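Language Learning at Home: Household Tips

Labels round the house
Write the word for each thing on a slip of paper and fix it where your hand goes. The kettle lid, the fridge handle and the light switch work better than the wall beside them. Include the article if the language has one. Use masking tape on painted surfaces, as sticky notes drop off in a steamy kitchen.

Change the labels when you stop seeing them. After 25 days I swap nouns for short sentences: "shut the drawer", "the milk is finished". Gintarė Lukoševičius sent in the idea of putting verbs on the inside of cupboard doors, so that you have to guess before you open.

Word cards
Cut them from cereal boxes. A card the size of a train ticket fits a coat pocket. Write the foreign word in pen and the English in pencil, which can be rubbed out when you find a better translation. Keep three piles: new, shaky and known. Go through the shaky pile while the potatoes boil.

I had 600 cards at one point and it was too many. I now keep 37 on the go and put the rest in a biscuit tin.

Shopping lists and recipes
Write the shopping list in the language you are learning. If you don't know a word, draw the item and look it up when you get home. Weights and numbers stick quickly this way.

Cook one recipe a week from a foreign website. Read it through once without the dictionary, then again with it. Recipes use the same dozen verbs over and over. Bontu Gebru copies hers on to card and props it against the bread bin.

Listening while you work
Choose a programme you have already heard once. Washing up is good for this, vacuuming is not. Keep the radio away from the sink and turn it down a little lower than is comfortable, so you have to pay attention. 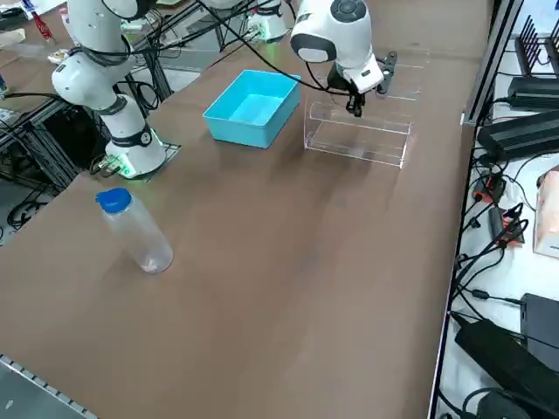
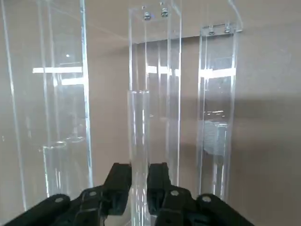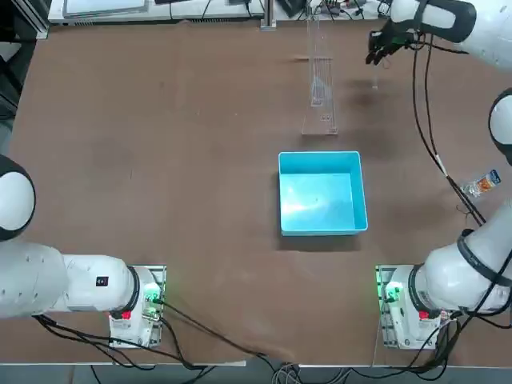
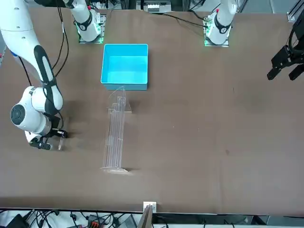 If the speech is too fast, find the children's version of the same news. Repeat the last phrase of each item aloud. Don't stop to look anything up with soapy hands; remember one word and check it afterwards.

Keeping notes tidy
One notebook is enough. Start new words from the front and grammar from the back. Date nothing, number the pages, and leave the last two sheets for an index.

A bulldog clip on a nail by the back door will hold loose sheets until you have time to copy them in. Throw away anything still there at the end of the month.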